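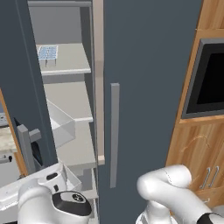
Set the reach requirement before you ask for quotes on a two-arm kitchen robot. List every task, then note the highest and deepest point each one needs. For a refrigerator task, work from the top shelf: the ice cube tray sits at the left rear, behind an open door, so the arm must extend past the door and still have room to bend.

Step 1. Run the tasks in simulation first. Our Sirko license cost $358 per seat.

Step 2. Budget the arms, mounts and spare grippers as separate lines. Clenex and Trosent bundle them differently.

Step 3. Hold back $3000 for installation. At Clunville, wiring and floor anchors used all of it.

Step 4. Allow 3 weeks for acceptance tests.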